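4.2 Putting things away: boxes, lids and the small jobs in between

Of all the chores in our list, tidying is the one we most enjoyed working on, and the one where progress has surprised us most. A person clearing a table hardly thinks about it. The blocks go in the box, the lid goes on, the box goes on a shelf. For a pair of arms working from camera images, each of those steps hides several smaller ones, and we are pleased to say that many of the smaller ones can now be done quite well.

We ran 94 trials of the tidying chore on the two-arm bench at Cirnthorpe, all with the same control program (Putura, described in Section 3). The task begins with small blocks shared between a tray and a larger storage bin with a loose lid. The arms must bring every block into the bin and then close it. The position of the tray, the bin and the lid was changed by hand before each trial, and we made a point of including awkward layouts, such as a lid lying partly over the bin or a tray pushed up against it (Figure 2). These are the layouts one meets in a real kitchen or workshop, where things are seldom set out neatly for the next person.

Picking up a block from open space is, for our purposes, a solved problem. The arms did it quickly and with a light touch, and it was a real pleasure to watch. Blocks close to a wall were harder. There is little room for a finger between the block and the side, and the program had to learn to nudge the block inwards before closing on it. Nothing in the program tells it to nudge. It picked up the habit from the 900 demonstrations recorded in June by Simone Vieira and Sizwe Mthembu, who both did it by instinct.

Clear plastic remains the most interesting difficulty. A block seen through a lid looks paler than one in the open, and early versions of the program would reach straight for it and press a finger against the plastic. Adding the Matlala depth filter did not help much, as the lid gave poor depth readings along its ridges. What did help was more practice with the lid in varied places. After this the arms would usually slide the lid aside first, which is just what we would do ourselves.

Closing the bin is where most of the remaining failures lie. Of the 94 trials, 19 ended with every block inside but the lid badly seated, often with one end down and the other riding on the rim. A person feels this at once and pushes. Our grippers have no sense of touch in the fingers, and the program can only judge by eye whether a transparent lid is level. We tried the softer Justar finger pads and found that they held the lid more firmly but made the final push less certain.

Can a machine tidy up yet, then? On a bench, with a few kinds of object and time to spare, we think it very nearly can. We would not yet leave it alone with a full cupboard, but the gap is much smaller than we expected when we began, and closing the lid properly is the part we are most eager to try next.

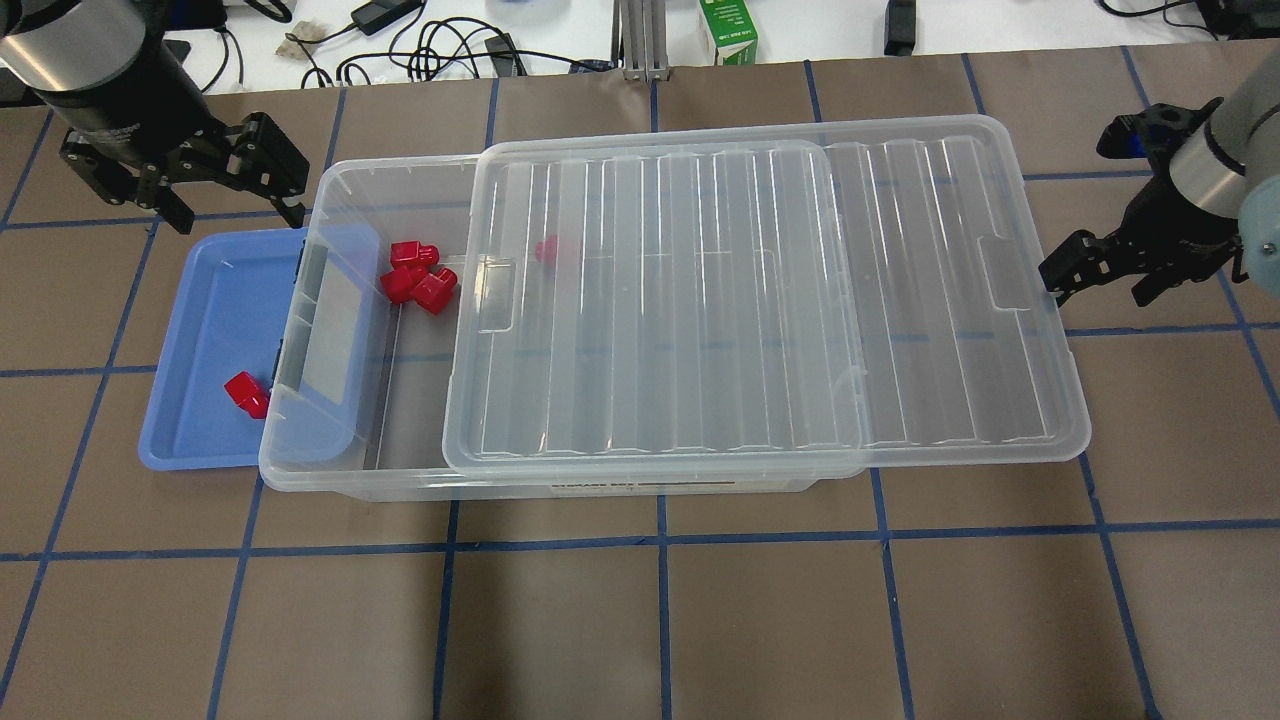 Figure 2. An awkward layout in the tidying chore, with the ribbed lid over the right part of the bin and one block in the blue tray.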